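Unpacking the Shopping With Lumturie Delić

34 shares | 6 comments

Lumturie Delić ran a small grocery on the corner in Bresgate for 26 years. She sold up in July and now teaches a short evening class on kitchen basics at the community rooms there. It covers shopping, storing food and using it up. I went to see her about the part she says people skip, the ten minutes after the bags come through the door.

"People put the bag down and walk off," she said. "They check the phone, they feed the dog. I did it too. Then at nine at night you find the fish."

Her rule is to empty the bag right away, onto a table, with nothing else going on. She wants one clear surface and one bowl. She doesn't care much what the surface is. At home she uses an old oilcloth that came from her mother. In class she likes a dark mat, so that small things show up against it and don't roll.

"If I have a good light and a mat, I can see a peppercorn," she said. "On my counter at home, with the pattern, I lose a clove of garlic every week."
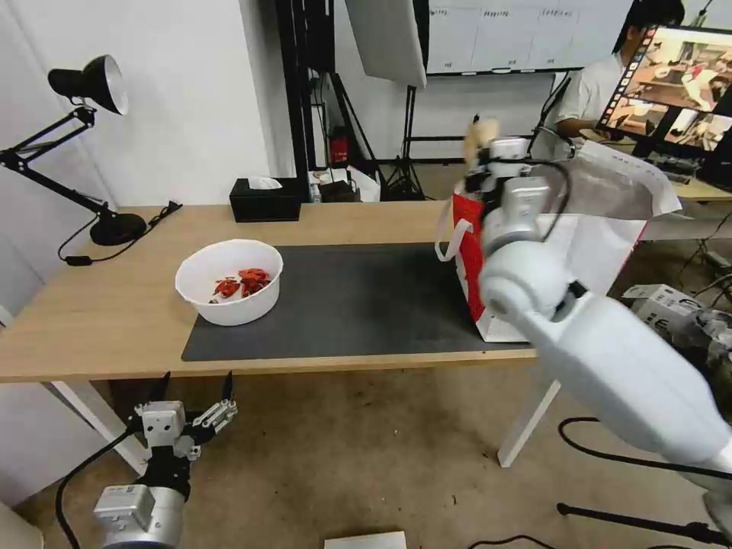
She is firm on taking one item at a time. Tipping the bag out is quicker, she admits, but she spent too many years mopping up after people who did it at the register. Anything heavy should have gone in first and will come out last, so the light stuff on top has to have somewhere to go. She puts dry things to the back of the table and anything that needs washing or sorting to the front.

The bowl is for whatever is small and likely to scatter. At home that might be dried chilies one day and cherry tomatoes the next. She likes a wide bowl with a rim you can get hold of, and she doesn't like it full.

"You want to see the bottom," she said. "When you can see the bottom you can see what's soft. A full bowl hides the bad one."

I asked about paper. She keeps the clean sheets and uses them again, under potatoes or around a glass. Plastic boxes she opens before they go anywhere near the refrigerator. Berries get looked over, the squashed ones are eaten on the spot, and the rest go back in with a piece of kitchen paper underneath. She takes the label off if it will come off and leaves it if it won't.

The bag itself comes last. Lumturie has a lot to say about insulated bags, which she stocked in the shop for nine years. The ones she sold were made by Koreck, and she still has two. She thinks most people shut them away too soon after shopping.

"Leave it standing open," she said. "Overnight if you can. You close it up with a bit of damp in the corner and next week your bread smells of chicken."

She wipes the lining with a cloth and warm water, then dries it with a second cloth. She doesn't use bleach. Receipts get checked at the bottom of every bag before it is folded – she once found a customer's rent money in one, 800 in an envelope, and had to chase him down the street. 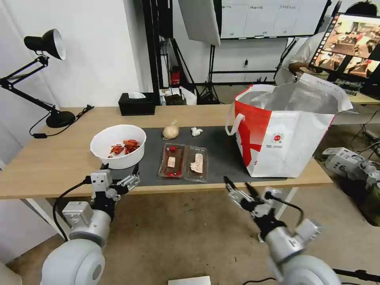 Lejla Mujić takes the class too, and she told me she had gone along with everything up to the bag. Hers goes straight back in the car, she said, or she forgets it and ends up buying another one. She hangs it open from the headrest and says that works just as well.

Lumturie had heard this before and didn't argue much. "In the car is fine in winter," she said. "In summer I would want to smell it first."

They do agree about the table. Lejla said she used to unpack straight into the cupboards, one bag in each hand, and bought the same jar of mustard three times. Now she lays it all out and looks at it before anything is put away.

The class runs again after the holidays. Bring a bag from home, and a cloth.

Posted November 12, 2021

Share this | 6 comments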